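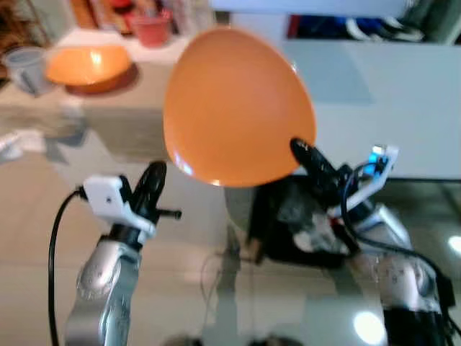
Orange plate, held upright over the tabletop.

April 2022
By Leena Karppinen

Section 2: Laying your first place setting

Welcome to the fun part! Your Varkia table is up, the legs are level, and now it gets to do what a table is for. We start with a single setting: one plate, one fork, one spoon. Once you have the knack of it, the rest of the table goes very quickly (and you may find yourself rearranging it just for the pleasure of it).

Before you begin

Wipe the tabletop with a soft damp cloth and dry it well. The glossy finish shows every crumb and fingerprint, but it also makes a bright plate look wonderful, so those few seconds are well spent.

1. Hold the plate up to the light by its rim and turn it slowly. Look for chips, smears and bits of dried soap, especially along the edge. A glossy plate in a strong color will show you everything at once!

2. Run a dry fingertip around the underside. If you feel any grit, rinse the plate and dry it again.

CAUTION: Grit under a plate will scratch the tabletop. Never slide a plate that you haven't checked.

3. Lower the plate flat onto the table, one side first, then let the other side down gently. Keep your fingers out from under the rim.

4. Place the fork and spoon a little way off to the side for now, lying next to each other. They go into position last, and you want plenty of room around the plate while you work.

5. Nudge the plate into place from its edge with light, even pressure. Small pushes are best. Stand back between them and look from the diner's side of the table.

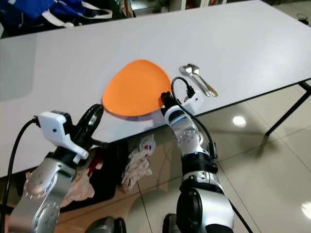 6. Bring the fork to the left of the plate and the spoon to the right, handles toward the diner. Line up the ends of the handles with the bottom of the plate.

NOTE: The plate should sit two fingers' width in from the table edge. If small children will be at the table, move everything in a little farther.

7. Pull out the chair, sit down and try it. Can you reach both utensils without leaning? Lovely! Leave this setting where it is and use it as your guide for the next one.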